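얇은 커튼 파지 시 그리퍼 개폐폭·파지력 설정과 손목 카메라 노출 문제

커뮤니티 도움말 > 매니퓰레이션 > 엔드이펙터
태그: 그리퍼, 평행 링크, 변형체, 손목 카메라, 역광

Ngân Kim
작성일 28/05/2018

양팔 로봇으로 창가 커튼을 집어서 옆으로 옮기는 작업을 시험 중입니다. 손끝은 링크식 2지 그리퍼이고, 비교 대상으로 Codell 평행 그리퍼를 같은 손목 플랜지에 번갈아 장착하고 있습니다. 상위 제어기는 Dalline, 영상 처리는 별도 PC에서 돌립니다.

현재 증상은 두 가지입니다.

첫째, 천을 한 겹만 물면 이동 중에 빠집니다. 여러 겹을 모아서 물면 유지되는데, 이번에는 주름이 비틀린 채로 당겨져 커튼 레일 쪽 저항이 커집니다. 파지력 설정값은 3단계로 나눠 시험했고 최고 단계에서도 한 겹 파지는 불안정합니다. 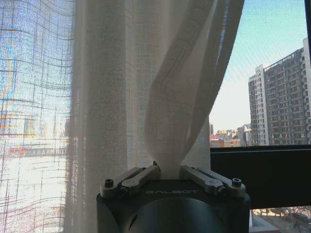
모터 전류만 보면 한 겹과 여러 겹의 차이가 거의 구분되지 않습니다. 손가락 위치 피드백의 최종값 차이로 판정하려고 했지만 분해능이 부족한 것 같습니다. 얇은 직물에서 전류 대신 쓸 만한 판정 기준이 있는지 궁금합니다.

둘째, 손목 카메라 자동 노출입니다. 그리퍼가 커튼 앞에 있을 때와 유리창 앞에 있을 때의 밝기 차이가 커서, 접근 도중 노출이 바뀌면 커튼 가장자리 검출이 끊깁니다. 경계선을 정면에 두고 접근하면 화면 한쪽은 천, 다른 쪽은 바깥 풍경이 되는 상황입니다. 노출 고정 외의 방법을 써 보신 분이 있으면 설정 순서를 알려 주십시오.

시험 조건은 다음과 같습니다.
- 접근: 손가락을 벌린 상태로 커튼 가장자리까지 직선 이동
- 파지: 위치 제어로 닫은 뒤 전류 제한 모드로 전환
- 이동: 레일과 평행하게 저속 이동
- 기록: 손목 카메라, 머리 카메라, 관절 전류 동시 저장

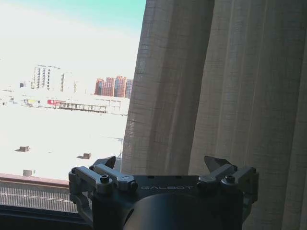
답변 2개

samley_ctrl

링크식과 평행식을 같은 전류값으로 비교하면 안 됩니다. 링크식은 닫힘 각도에 따라 전달비가 달라지므로, 거의 완전히 닫힌 구간에서는 전류와 손끝 힘의 관계가 중간 구간과 다릅니다. 한 겹 파지는 항상 그 끝 구간에서 일어납니다. 먼저 로드셀을 물려서 개폐폭별 힘 곡선을 작성하십시오. 저는 측정점을 21개로 잡고, 닫힘 쪽 12개는 간격을 좁게 했습니다. 이 표가 없으면 Codell과의 비교 결과는 의미가 없습니다.

판정 기준은 최종 위치보다 미세 당김 시험을 권합니다.

1. 파지 후 관절을 정지시키고 외란 토크 추정값의 영점을 다시 잡습니다.
2. 레일과 평행한 방향으로 11 mm 당깁니다.
3. 당기는 동안 손목 힘 추정값의 기울기를 저장합니다.
4. 기울기가 올라가다 갑자기 떨어지면 미끄러짐, 처음부터 변화가 없으면 미파지로 분류합니다.
5. 미끄러짐이면 원위치로 복귀한 뒤 손가락을 열고, 접근 위치를 천 안쪽으로 옮겨 다시 시도합니다.

커튼이 가벼우면 4번의 기울기가 잡음에 묻힙니다. 그 경우 손목에 6축 힘 센서를 추가하는 방법밖에 없었습니다. 손끝 패드는 경도가 낮은 실리콘으로 바꿔 보십시오. 금속면 그대로는 한 겹에서 마찰이 나오지 않습니다.

노출은 구간별 고정이 맞습니다. 자동 노출을 켜 둔 채로 검출기 쪽에서 보정하려다가 시간만 썼습니다. 관심 영역을 천이 들어오는 쪽 절반으로 제한하고, 접근 시작 전에 한 번 측광한 값을 파지 완료까지 유지하십시오. 천을 놓고 유리 쪽으로 빠지는 구간에서는 검출이 필요 없으니 하늘이 날아가도 무방합니다.

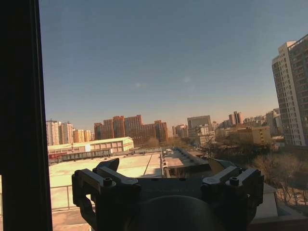

다만 해가 낮은 시간대에는 측광값이 금방 낡습니다. 시도마다 다시 측광하고, 노출 시간과 게인을 로그에 같이 남겨야 나중에 실패 원인을 분리할 수 있습니다. 게인은 고정하고 노출 시간만 바꾸는 편이 잡음 조건을 맞추기 쉽습니다.

quan_user

저도 비슷한 거 해 봤는데 그냥 노출 낮추고 힘 올리니까 됐습니다. 천이 얇으면 어차피 두 겹 이상 무는 게 편해요. 카메라는 Quan 쓰고 있고 펌웨어 9월 버전부터는 노출 고정이 제대로 먹습니다. 그 전 버전은 재부팅하면 값이 풀립니다.

손목 카메라 하나로 다 하려고 하지 말고 머리 카메라를 같이 보세요. 머리 쪽에서 커튼 두 장이 만나는 위치를 대충 잡고, 손목은 마지막 접근에서만 쓰면 됩니다. 창밖은 하얗게 떠도 천의 주름은 남습니다. 대신 창 아래쪽이 어두워서 반대쪽 팔은 영상으로 찾지 말고 관절값으로 계산하는 게 낫습니다.

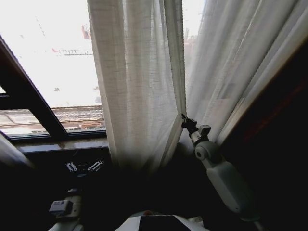 Samley 커뮤니티 지원팀 · 그리퍼 및 비전 분과

이 글은 엔드이펙터 게시판으로 분류되었습니다. 힘 곡선 측정 파일을 첨부할 때는 개폐폭 단위(mm 또는 도), 전류 제한값, 손끝 패드 재질을 본문에 함께 적어 주십시오. 노출 관련 추가 문의는 카메라 게시판에 새 글로 등록하고 이 글의 주소를 남기면 됩니다.

댓글

Ngân Kim: 답변 감사합니다. 패드 교체와 힘 곡선 측정부터 진행하겠습니다. 당김 시험에서 손목 자세는 고정인지, 당기는 방향에 맞춰 돌리는지 확인 부탁드립니다.

samley_ctrl: 고정입니다. 돌리면 중력 보상 오차가 기울기에 섞입니다.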